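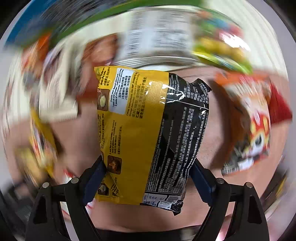 Step 5: Add the chili powder.

Home Stories Archive About

The Budget Meeting
Posted Sun 13 May
14 shares | 3 comments

We had 2,315 dollars to spend and we had been spending it, in our heads, since the first week of April. By the night of the meeting I had bought so many things with that money that I felt a bit worn out from carrying them all home.

There were four of us at Harasym then, in the two rooms over the shoe repair place in Stiltholm, and what we wanted was a robot that could pack a box of snacks. People ordered noodles and wafers and puffed things by mail, and we packed them by hand until our fingers smelled of paprika, and somewhere along the way we had talked ourselves into believing that a gripper could do it. First, though, it needed a gripper worth the name, and that meant choosing between the Misto and the Lastard, and I don't believe I have ever seen grown people so divided over anything you could fit in a bread bin.

The Misto was 1,103 dollars. It came with its own mount and a box of spare pads, and a manual so friendly that I had read it twice in bed. The Lastard was 895, and my partner on the packing table loved it the way you love a dog from the shelter, on sight and against advice. I pointed out, as gently as I could, that the mount was extra. She asked how extra. I said 901 dollars, and she went and stood by the window for a while and watched the bus unload.

"It's a very good mount," she said when she came back.

So we did what we always did, and put the kettle on and got the stock out. The noodles went round first. They were my favorite thing to argue with, those noodles, shiny and slippery, with a seam in just the wrong place, and a packet that twists when you so much as look at it — my mother's raincoat used to behave the same way on its hook. Any fool of a machine can lift a box. A box wants to be lifted! I said so at some length, and somebody ate a wafer while I was saying it, and I saw the crumbs go into the keyboard and decided to let that be a problem for another budget.
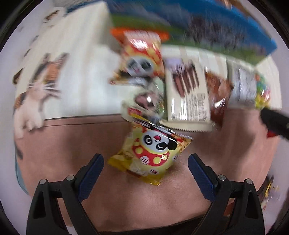 What about two of the Misto, a voice asked from down by the heater, so that one could be packing while the other was in pieces? It would be in pieces, the voice went on, they were always in pieces, and had anyone put a line in the budget for that?

None of us had. I turned my paper over and did the sum on the back, slowly, with my tongue between my teeth, and two came to less than we had. There would be 109 dollars left for cables and tape and whatever it was we had forgotten, and I knew from long experience that we had forgotten something.

My partner took the pencil out of my hand and did the sum again. She did it once more for the Lastard, one gripper and the mount, and looked at that for a good long time. Then she asked if the Misto people took returns, and I said thirty days, page six, and she said of course I knew the page.

We voted after the second pot of tea. She voted for the Lastard, out of loyalty, and then she filled in the order form for the other two in her nice square handwriting, and asked me how to spell Stiltholm, where she had lived all her life. I spelled it for her. Down in the street the bus had come round again, and the shoe man was pulling in his sign.

Share this story | 3 comments
Contact | All stories copyright the author | Back to top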